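Lists > Dodham Snack Table > November thread

2023-11-21
Posted by the table coordinator, Dodham

Hello everyone,

I'm answering the note below on the list in case others have been wondering the same thing. First, the note itself:

> I've been asked to set up a snack table like yours for our reading group in Birnthorpe, starting in January. We have 400 dollars for the whole season and one long table. Are the clear shelves worth it, or should I just put everything out in baskets? My helpers think the shelves look fussy. Also, where do you put the gum?

What a nice thing to be asked! I have strong feelings about baskets, as some of you know, and I'd hate for anyone to give them up. We use both, and I think you should too.

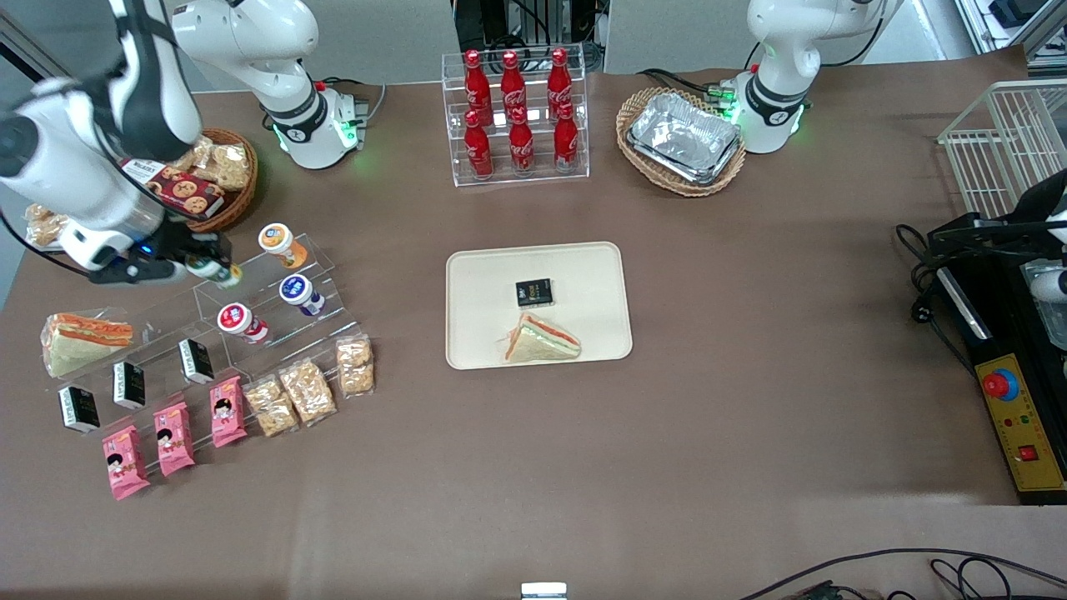

My rule is that anything soft or oddly shaped goes in wicker, and anything that stands up by itself goes on a clear shelf. Wrapped baked things are happy in a round basket, where people can rummage a little (they will anyway), and you can lean a box of cookies against the side so it doesn't take up room of its own. Bottles do much better on steps. We had six Cokes in the two-tier rack, three up and three down, and you can see every one of them without moving the front row. The yogurt drinks get the stepped shelf for the same reason. I also like an oval basket with a foil tray set inside it, so that crumbs stay out of the weave. I learned that one after a very long evening with a toothbrush and some powdered sugar.

As for money, please don't spend your 400 on shelves. Ours came from Simões, the shop fittings place, secondhand, and they had a stack left when I last stopped by. Evisora has new ones in its catalog, item 1118 if you want to look it up, but I'd try the secondhand ones first. Wipe them with a soft cloth and plain dish soap. Paper towels left fine scratches on one of mine and I still see them every time I set up.

Now, the gum. I go back and forth on this. The bottles are smooth and round, and a shelf with a shallow step doesn't give them much to sit against. On a stand like ours I'd want every one of them upright with the caps showing, because the caps have the fruit or flower on them and people choose by the picture. 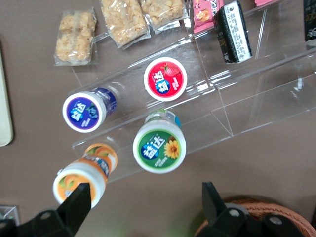 Yida gum on the clear stand, the red strawberry one upright and the others on their sides.

If yours keep tipping, try a strip of shelf liner under them, or give in and use a small bowl. I won't tell.

Do write again once you've had your first evening. I'd love to know what goes first.

Warmly,
Your table coordinator in Dodham

3 comments

birchlane: Shelf liner works. Get the clear kind or it spoils the look.

reader in Birnthorpe: Thank you so much, this is more than I hoped for. My helpers have agreed to one shelf!

oldteapot: Do you put the sandwiches out at the start or hold them back? Ours dry out.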